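Search this site Go

Print this page | E-mail this article

3.2 Leftover drinks and shared tables

The most exciting result of our interviews came from a question we nearly dropped: what do people do with a drink they have not finished? Of the 49 residents who answered, 38 said they leave it where they were sitting and mean to come back. We had expected far fewer! The habit was strongest at the Flimberg and Tominer houses, where meals run long and people drift in and out – often until well after midnight. 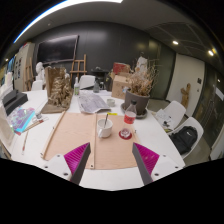
Figure 4. Cup and bottle on a shared table.

Claiming a seat is a quiet business, and our residents were wonderfully inventive about it. Coats, keys and library books all came up in the interviews. Drinks did the job best, though, and small details seem to strengthen the claim. A spoon left standing in a cup, or a bottle set on its own coaster as in Figure 4, was read by most residents as "someone sits there." Noguchi calls these soft markers, a term we adopt from here on.
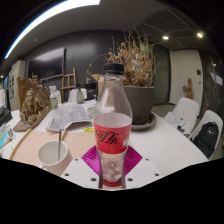

How long a soft marker holds is a separate matter, and the answers split nicely by house. At Skundach, 36 residents kept a shared Saturday diary, and their entries suggest that fill level matters more than time. A full drink was respected all evening. A bottle like the cola one shown here, with only a small amount of liquid below the label, was treated as fair game for clearing, even by residents who called themselves shy. MacBrayne found the same pattern in the Doãn kitchen notes, which run to 1,000 entries and deserve a paper of their own. We return to them in Section 4.

Contact: K. Noguchi, I. MacBrayne | Copyright the authors | Back to top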